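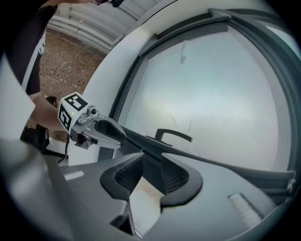
Grippers come to the laundry room at Goltby

I stopped by the Goltby guest house in March to see what all the talk was about, and I ended up staying until after lunch (there was soup, I'm weak). The housekeeping crew there has started recording its own chores with hand-held grippers, the kind you squeeze to open and close. The recordings go to Trirerura, a small automation outfit that wants to teach a robot arm to handle the boring bits of laundry work: doors, loading, unloading.

So for now the people are doing the same job with a gripper in the way! Ikhsan Gunawan, who has worked the morning shift for 10 years, let me have a try at a door handle. I missed it twice. He told me his own first week was "like eating peas with pliers," but he's quick now, and he has opinions about which handles are badly placed.

The house goes through 218 towels on a busy day, and the crew's shoulders know it. What's changing so far is mostly the schedule. Each person gets 26 minutes of recording per shift, paid as regular time, and somebody else covers the folding while they do it. A few of the folks I talked to like the break from the usual routine. One woman told me flat out that she worries about her hours once an arm can do the loading, and she'd like that in writing. Management says no jobs will be cut this year, and a meeting about next year is planned for the end of the month, at 3 p.m. in the dining room. I'm going back for that one, and yes, I asked about the soup.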